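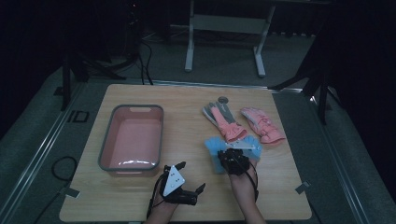 Which basin should be used for hand-washing small items such as gloves?
The pink one with the grey rim. It is kept for clothing only and should not be used for mopping or for dishes.

The question above was sent in by a member before the meeting and is recorded first so that the answer is easy to find.

Trotimthorpe Clothing Exchange
Minutes of the March meeting, held at 2 pm in the sorting room

Present: Cinzia Farina (chair), Theophilus Lamptey, Yayra Kwofie, Soon-im Hong (minutes)
Apologies: Etornam Nartey

1. Minutes of the last meeting
Agreed, with one correction. The rail in the hall belongs to the school and is on loan until the summer.

2. Winter stock
Yayra reported 207 items in store, of which 64 are children's coats and padded jackets. Gloves are not included in either figure. Theophilus asked whether the adult coats could go to Cliltness before Easter. Agreed, if they can collect.

3. Gloves
Pairs have been getting separated in the bags. From now on gloves will be laid out side by side on the board, matched, and pegged at the cuff before they go into store. Odd gloves to be kept for one month and then put in the rag bag.

4. Padded jackets
There was a long discussion about washing these at home. Cinzia said two had come back with the filling in lumps. Yayra would like the cuffs looked at first, as they are usually the dirtiest part and can often be done on their own with a soft brush.

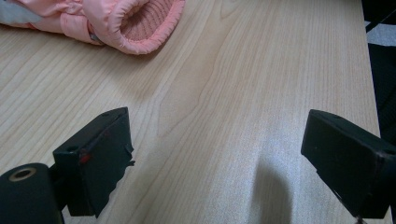
It was agreed that cuffs and collars will be cleaned by hand and the whole jacket washed only if the label allows it. Sleeves should be pulled the right way out and pockets emptied before anything is hung up. Theophilus will write this on a card for the wall.

5. Storage bags
The last box of 300 is nearly finished. Soon-im to ask Mikkelsen for a price and compare it with Colell.

6. Any other business
The key to the side cupboard is missing. Etornam to be asked if he has it.

Actions
Theophilus: washing card, contact Cliltness
Soon-im: bag prices
Yayra: pegs
Cinzia: ask Etornam about the key

The meeting closed at 3.20 pm. Next meeting in April, same room.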